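Workshop > Notes > Parts and Sorting

Home About Archive Contact

Push Buttons, Returned Stock and the Green Belt

Posted Sunday, March 3, 2024
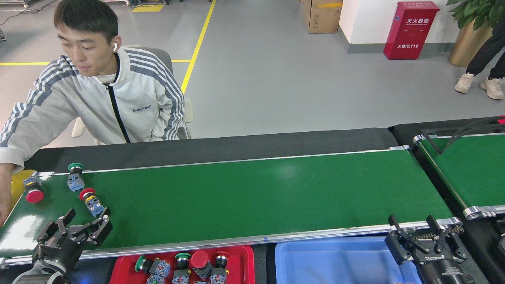
The spring sorting of control components at Rillholm has now entered its second week. Readers of these notes will recall that the November inventory closed with 3,663 loose parts on the books, of which 1,426 were push buttons and their contact blocks. It was agreed at that time that the buttons should be dealt with first.

The procedure remains simple. Buttons are placed on the conveyor a few at a time and separated by cap color. Red mushroom heads are kept apart from the ordinary red caps, as the two are ordered under different numbers and have been confused in the past. Green caps are a smaller group and present little difficulty. A button that still carries its contact block is stored with the block attached, unless the terminals show damage.

I should record one change of practice. Until last year the parts were sorted on a bench at Flelham, where round caps rolled to the floor with some regularity. The belt has a low rail along its near edge, and losses have been fewer. I would still advise against placing buttons close to the end, particularly the mushroom heads, which do not rest well on their sides.

The storage bins are the Trultach type, each rated for 200 small parts. In my experience they are best filled to around three quarters. Labels should face outward and be written in block letters. Two bins from the Yagi shelf were found without labels and have been set aside until their contents can be checked against the old list.

The selector switches are next. Their keys are kept in a separate drawer, and I have yet to match them.

2 comments Share

Older post Newer post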